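Mevus opens its simulated household service to outside teams

Mevus will offer its simulation service for household robots to outside customers from June 16, 2026. The service, named Thevar, provides furnished virtual rooms in which a customer's control software may be tried before it is installed on a machine. Hülya Gezer, who leads the service, spoke to us at the company's offices in Hornen.

"Our customers wish to know how their software behaves with ordinary belongings," she said. "A test block is a poor substitute for a telephone or a bowl." The library at present holds 1000 objects and 40 rooms. Older household goods were included at the request of the first users, among them a brick-style mobile phone with a stub antenna and a full keypad.
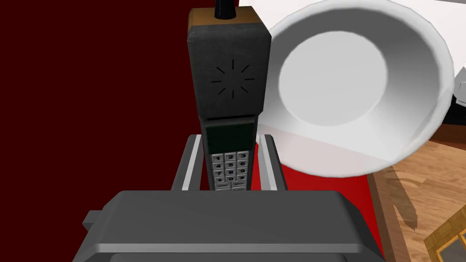
Does a customer need to own a robot in order to use the service?
A subscription includes several robot models, and a customer may work with these alone.

Ms Gezer was measured about the limits of the product. Contact between fingers and small objects remains the hardest part to reproduce - soft materials are not yet offered at all. Her colleague Toivo Nieminen, who is responsible for the room designs, added that furniture tops had received particular attention. "Reaching for one item among several is a common request," he said. "The arm must be brought in with care for whatever stands beside it." 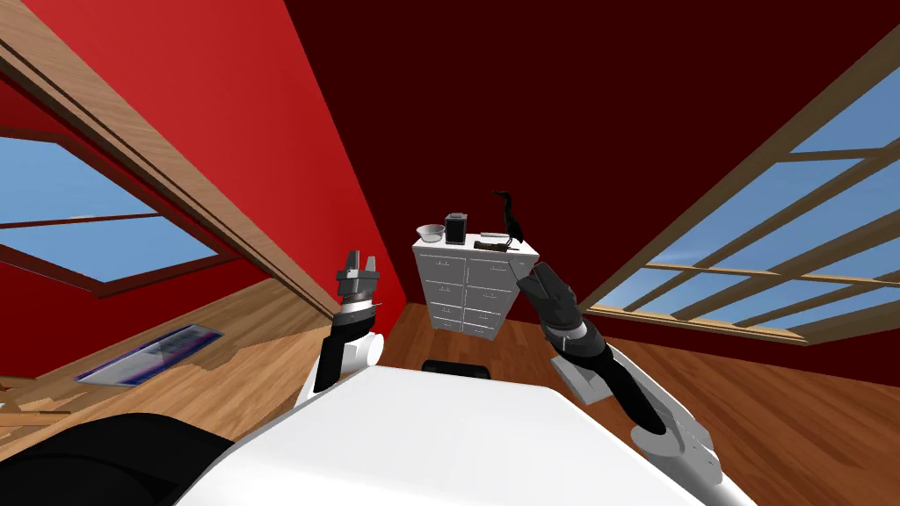 Thevar: two-armed robot at a white chest of drawers, simulated room.

Each subscription allows 200 hours of running time a month. Further hours may be bought separately, and Mr Nieminen confirmed that unused hours are not carried over. Written support is provided in English and Turkish.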